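Why I've gone off free returns

I used to order three of everything. Three pairs of trousers, three sizes, keep one, send the rest back, and feel rather clever about it.

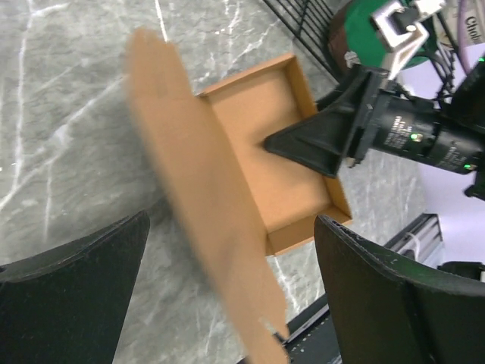
Then Lovus started charging for returns in October and I was livid for a whole evening. I wrote them a very long email (never sent, thank goodness). And then I bought one pair of trousers. I'd got the tape measure out first, which took two minutes, and they fit!

So I've come round to thinking a small fee is fair. Somebody was always paying for my trying-on sessions, and I suspect it was people who keep what they buy, like my mum, who has never sent a thing back in her life. She once kept a lampshade she hated for 18 years.

I do have limits. If a shop sends the wrong item, or it turns up broken, I shouldn't pay a penny, and Boersma wanting me to print my own label for their mistake still makes me cross. Who has a printer? And I'd want the size charts to be right before anybody charges me for trusting them – a medium at Nernon is a tent.

But for plain old dithering? Charge me. My hallway is clearer, and I can get to the coats again.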